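手持夹爪的日常伺候:指尖、长槽、线和镜头

工具保养栏写过台钳,写过热熔胶枪,写过那把谁都不想洗的打包机,这回轮到手持夹爪了。我手上管着一对Andby的,左右手各拿一只,白外壳,黑手指,黄指尖,顶上带镜头。去年12月到的货,到现在开合记录本上记了1,021次(只算我自己做检查时的开合,平时干活的哪里数得过来),该松的松过了,该脏的也脏过了,攒下来的小窍门够写一页。

先说清楚,我不是厂家的人,下面都是在自己这张桌子上试出来的土办法。你那只要是别的型号,螺丝位置、手指形状不一样,照着意思来就行,别照着尺寸来。

一、开箱之后先别急着夹东西

新夹爪拿到手,最容易犯的毛病就是马上抓个杯子抓个盒子玩起来,我也是!第一天抓得很开心,第二天才发现右边手指的固定螺丝出厂时只拧了个大概,黄指尖两边高低差了一截,夹薄一点的东西总往一边溜。所以我现在的规矩是:新的、修过的、摔过的,一律先空着手慢慢合一遍,对着窗户看两个指尖碰上的那条缝。缝上下一样宽就过关,上宽下窄或者下宽上窄,都得回去松螺丝重新摆。

摆的时候有个顺手的做法:先把两边螺丝都拧到刚刚带上劲,能用手掰得动手指的程度,在两个指尖中间夹一张对折的名片,合上,让两边自己找位置,然后左一点右一点轮着拧紧。千万别一边先拧死再去拧另一边,我这么干过,拧完一看,歪得比原来还厉害。

名片比卡尺好使,我抽屉里常年放着一沓旧名片,Momodska那家打印店送的样张,厚薄正合适。

二、试夹要用盒子

空合看着没毛病,不等于夹得住。我的第二关是夹纸盒,普通的黄褐色瓦楞小纸盒,快递拆下来的就行,棱角还在、没压塌的最好。夹住两个侧面,提起来,停一会儿,再慢慢歪一歪手腕。盒子跟着歪是正常的,盒子在指尖里自己打转就不对了,多半是一边的指尖脏了,或者一边手指比另一边先碰到。

盒子里放多少东西也有讲究。我从50克开始,拿厨房秤称一小袋米塞进去,胶带封口,一直加到300克为止。再往上我就不试了,我们平时也夹不到那么重的,何必跟手指过不去。米袋子要用胶带贴在盒底,不然它在里面跑来跑去,你会以为是夹爪打滑,我为这个白拆过一回手指,拆了半个下午!

瓦楞纸有一点不太友好,就是掉屑。新盒子的切口尤其厉害,夹上几十回,指尖上就会糊一层细细的纸粉,摸着滑溜溜的。所以试完盒子顺手擦一遍指尖,算作同一道活。

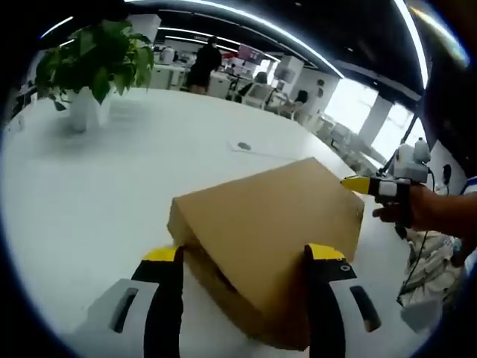 有位读者来信问,纸盒表面这么糙,侧面一捏还会往里凹,拿它当标准靠得住吗?他那边用的是一块铣平的木头,每次结果都一样,纸盒今天硬明天软,梅雨天更是软得像饼干,测出来的松紧到底算夹爪的还是算盒子的?

问得有道理。木块我也有,摆在架子上,查对齐的时候用它确实干脆。可是木块太听话了,手指稍微有点歪它也照样稳稳当当地上来,毛病全给藏住。纸盒会凹,会歪,哪边使劲大哪边先瘪下去,正好拿来看两边的劲儿是不是匀。我的用法是木块查位置,纸盒查力气,两样都过了才算完。至于受潮,我在柜子里留了三个一样的盒子,和干燥剂一起装袋,轮着用,塌了角的就扔掉。梅雨天嘛,那就少测两回,天晴了补。

三、指尖怎么擦

终于说到最常干的活了。指尖这东西,脏了就滑,擦狠了也滑,讲究一个轻手轻脚。

我试过的东西:湿纸巾(有的带护肤成分,擦完一层膜,千万别用)、酒精棉片(去油快,可是擦得勤了我总觉得表面发涩,现在只在沾了胶的时候用)、洗洁精兑温水(慢,但是稳)。后来在杂货铺买到一瓶Kelemen的中性清洁液,兑得很淡,拿无绒布蘸一蘸,拧到不滴水,一下一下朝一个方向抹过去。抹完换干布再走一遍,敞着晾,别拿热风机吹。

胶带残胶是个大麻烦。拆纸盒的人最懂,盒子口上那一圈胶,夹着夹着就过到指尖上来了,开始是一个小黑点,第二天就成了一片,还粘上纸屑和头发。对付它别用指甲抠,更别用刀片!我的办法是以胶治胶:撕一段Aletti的美纹纸,轻轻按在残胶上,再快快揭起来,反复几次,大半就跟着走了。剩下那点顽固的,用酒精棉片捂半分钟再擦。

有人爱给指尖打粉,滑石粉、玉米淀粉,说是不粘灰。我劝你算了。我打过一次,粉全跑进手指根部的缝里,开合的时候沙沙响,听得人牙根发酸。

四、白壳子上的长槽

手指下面那两个白色座子,各有一条长长的槽,深色的,看着就像专门留给灰尘住的。纸屑、线头、饼干渣(谁在桌上吃饼干我就不说了),全往里钻。

清理的工具我换了好几样,最后留下来的是一把化妆用的扁头软刷,外加一只橡皮吹气球。先把夹爪倒过来,槽口朝下,刷子从一头扫到另一头,然后吹气球从侧面吹。不要正对着槽里吹,那是把灰往更深的地方送。罐装的压缩气我也不用,力气太大,罐子一歪还会喷出液体来。

两只要一起清。我以前只清看着脏的那一只,结果一只手感轻,一只手感重,拿在手里别扭得很,还以为是弹簧出了问题。

刷完开合十来下,听声音。顺的夹爪声音是闷的,短短一下就没了。有拖音,说明里面还有东西,再倒过来刷一遍。两遍还有,就要拆手指了,那是后面的事。

五、那根黑线

我们换过的零件里,排第一的就是线。细细一根黑线,从顶上垂下来,绕过手腕一路挂到桌子外面,走路带一下,椅子压一下,挂在抽屉把手上再拽一下,接头那里用不了多久就开始时断时续。

我的做法分三步,都不花钱。先在离接头一掌远的地方用魔术贴绑带把线固定在手柄上,中间留一个松松的小弯,手腕怎么转,接头都不吃劲。再在桌边夹一个文件夹,大号的那种,把夹子的铁丝耳朵当线环,线从耳朵里穿下去。最后,收工时绕大圈挂起来,圈子起码有饭碗口那么大,不要绕在手柄上!绕在手柄上最整齐,也最伤线,我有一根就是这么断的,外皮完好无损,里面已经折了,查了两天才查到。

查线还有个笨办法:连着设备,一只手把夹爪按在桌上别动,另一只手从头到尾一寸一寸地弯那根线,屏幕上的画面在哪一寸闪,毛病就在哪一寸。闪的地方贴一小条美纹纸做记号,别相信自己记得住。

六、薄东西最会告状

盒子能夹,不代表袋子能夹。夹盒子的时候两个指尖隔得老远,歪一点看不出来,一换成薄的、扁的、滑的,指尖几乎贴在一起,什么毛病都露出来了。所以我现在每次保养完都要过第三关:纸盒夹一遍,再拿扁包装夹一遍。面膜、茶包、汤料包都行,表面光滑的更好。

做法是把扁包装立起来递给夹爪,从正中间夹,提起来以后稍微斜一点,看它是老老实实地待着还是往下出溜。然后换到边上夹,再换个角夹。中间稳、边上滑,问题一般在指尖没对平。哪里都滑,先去洗指尖。一夹就皱成一团,那是手上使的劲太大了,怪不得机器。

包装要挑没开封的,里面有点分量才压得住手。开过封的又轻又飘,夹住了也说明不了什么,还漏,面膜里那点精华液流到指尖上,洗起来能洗到天黑(别问)。
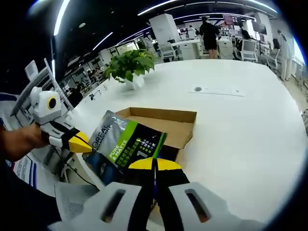 指尖高低的微调,我留到扁包装这一关才做,前面用名片摆的那一下只能算粗调。先把螺丝退四分之一圈,别整个松开,合上手指夹住包装,从正面看两个黄指尖的上沿是不是连成一条横线,哪边低就用指腹往上顶一点点,顶完马上拧回去。有印字的包装这时候特别好用,像那包灰绿色的L'OREAL,正面一道青柠绿的斜带子,上面印着PURE & MATTE,夹好以后盯着带子的边看,慢慢松一点劲再夹紧,带子的角度变了,就是包装在指尖里转了,再顶再拧。纯色的袋子转了一点点你根本看不出来。调好以后记下螺丝的朝向,我是用铅笔在一字槽的延长线上画一小道,下次松没松,扫一眼就知道。

有一阵子右手那只怎么调都调不平,左手那只一下就好,我都开始怀疑自己的眼睛了。后来把两边的手指拆下来并排放在桌上,才发现右边那根的安装面上粘着一粒干掉的胶,芝麻大小。刮掉,装回去,一次就平。所以调之前先看安装面,拿指腹摸一圈,别像我一样跟螺丝较了一晚上的劲。

七、镜头和别的零碎

镜头擦得越少越好。有灰先用吹气球,有指印再上镜头布,从中间往外打圈,布要单独放一个小袋子,千万别和擦指尖的布混在一起。我给两块布剪了不一样的角,镜头布剪圆角,指尖布剪斜角,闭着眼睛都摸得出来。

镜头座有没有松,拿食指轻轻推一下就知道。会晃就拧紧,拧完记得重新走一遍标定。这一步很多人偷懒,画面看着差不多就算了,等后面数据对不上再回头找,那才叫费工夫。

手柄也要擦!一天下来全是手汗,白壳子尤其显脏。淡淡的清洁液,布拧干,缝里用棉签,按键周围别让水进去。

桌面要是亮光的,干活前先看一眼反光。我们那张白桌子天气好的时候亮得晃眼,灯也照得一条一条的,检查镜头的时候老以为镜片上有划痕,擦了半天,挪了个方向就没了。现在我查镜头都垫一块深灰色的餐垫。

八、要拆手指的时候

能不拆就不拆,真要拆,先准备一个冰格。对,冻冰块的那种!拆下来的螺丝按顺序一格一颗,左手指放左边几格,右手指放右边几格,两边看起来一样的螺丝长短可能差一点点,混了就麻烦。

步骤不复杂:断开线,把夹爪平放在餐垫上,手指张到最大,先拆指尖一侧,再拆根部。根部那里要一只手托着,不然最后一颗出来的时候手指会往下掉,连带着里面的小垫片一起蹦。垫片要是蹦到地上,关灯,拿手电贴着地面照,影子会拉得老长,一下子就找着了。

拆开以后用软刷清一遍,看有没有磨出来的亮痕。一点点亮是正常的,亮得像镜子,或者用指甲划过去有台阶,就该换了。换件认准批次,我买过一对便宜的混批手指,一只批号尾数414,另一只不是,装上去弯的弧度就差那么一丝,夹盒子没感觉,夹扁包装怎么都对不齐,最后只好再买一对。

装回去不要上润滑油,缝纫机油也不要,黏灰。说明书写了要上的地方才上,牙签尖蘸那么一点就够。

装完老三样:空合看缝,夹纸盒,夹扁包装,全过了再接线。

九、我的小盒子里都有什么

一把小一字,一把小内六角,旧名片,美纹纸,魔术贴绑带,大号文件夹,扁头软刷,橡皮吹气球,两块剪了角的布,冰格,铅笔,手电。全放进一只鞋盒,盒盖里面贴着检查表,每做完一次画一道。整套东西花了将近一顿饭钱,大头是那瓶清洁液。

检查的周期,我是每天收工擦指尖、看线,每周清一次长槽、走一遍三关,镜头看情况。要是哪天夹了特别脏的东西,比如刚拆下来满是残胶的快递盒,当天就清,别过夜。

还有一件事我没弄明白,天冷的早上头十来下总是发紧,空合一会儿就顺了,两只都这样。我试过头天晚上收进抽屉,也试过盖块布,差别不大。你要是有办法,写在下面留言里,我挨个试。

2025年2月补:文件夹线环用久了,铁丝耳朵会把线皮磨出印子,在耳朵上套一截旧吸管就好,剪开一道口子直接卡上去。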